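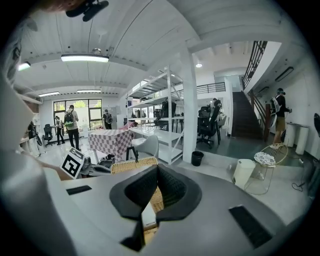 Open-plan office and workshop with exposed ceiling beams.

Alarm zones should follow how a space is used

Most small offices still arm their alarm as a single zone. The last person out enters a code, every sensor goes live, and the first person in has 16 seconds to reach the keypad. This made sense when everyone kept the same hours. It is a poor fit for a shared building.

King-fai Chiu, who maintains panels for three tenants in Warkau, pulled a year of event logs from one site. The panel recorded 2,834 arm and disarm events and 659 alarms. Only 7 of those alarms led to a call-out. The rest were staff walking into a zone that someone else had armed.

The usual response is to lower motion sensor sensitivity. I think this is a mistake. A less sensitive detector misses slow movement at the far end of a room, and the schedule conflict remains. Partitioning costs more at installation - extra wiring, a second keypad, an hour of programming - but it treats the fault at its source.

Installers should ask for a floor plan and a list of working hours before quoting. Entry delay should be set per door. Storage rooms can stay armed through the day, with their own codes.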